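Looking after the hand trackers

I have been keeping the tracking kit going at Stotside since December, and a couple of people have asked what that involves, so I am writing it down while I remember it.

The kit follows a person's hands while they handle furniture, and the recordings are used to teach the arm in the next room, which we call Trillo. There are marker cubes for the hands, the straps that hold them on, and a wide-angle camera worn on the head. Very little of it is complicated. Most of my time goes on the straps.

The cubes are printed with square black patterns, and the software works out where each hand is from whichever faces it can see. That means the patterns have to be clean and flat. I wipe them with a barely damp cloth at the end of a session and leave them face up overnight. If a corner of the label has lifted I don't glue it back. I did that once in my first month and the bubble underneath cost us an afternoon of jumpy readings. Now I peel the whole face and put a new one on, then run the check for that cube again.

The straps stretch. When they are new the cube sits firmly on the back of the hand, and after a few weeks it starts to rock whenever the wearer grips something. I test this by having the person hold the rim of a chair with both hands and pull gently. If the cube moves and the hand doesn't, the strap comes off. White ones show the dirt, so they get a cold wash in a net bag and dry on the radiator rail. Don't put them in the dryer.

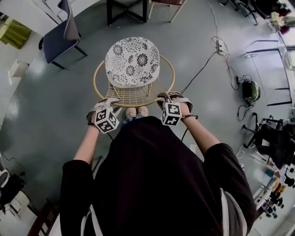 Calibration is done before every session, even if the kit was fine the day before. The wearer stands still, looks down and turns each hand slowly over and back while I watch the numbers. We allow an error of 5 millimetres. Anything above that and I start again, beginning with the camera mount, which has a thumbscrew that works loose. Hsin-yi Lau put a dot of paint across the screw and the bracket so you can see at a glance if it has turned, and I wish we had done it sooner.

We take 200 frames for each calibration. Fewer is quicker but the result wanders. I write the file number on the sheet by the door along with the wearer's initials and which set of straps they had on. The last good one was 3919, and I still load that to compare if something looks off.

Lighting matters more than I expected. Late in the afternoon the glare on the cubes is bad enough to lose a face altogether, so we pull the blind and stop by four if we can.

The spare labels come from Goossens on sheets of 13. I have one sheet left and have ordered more. The other set of straps is still over at Sellunness and needs new stitching at the wrist, so that is my next job.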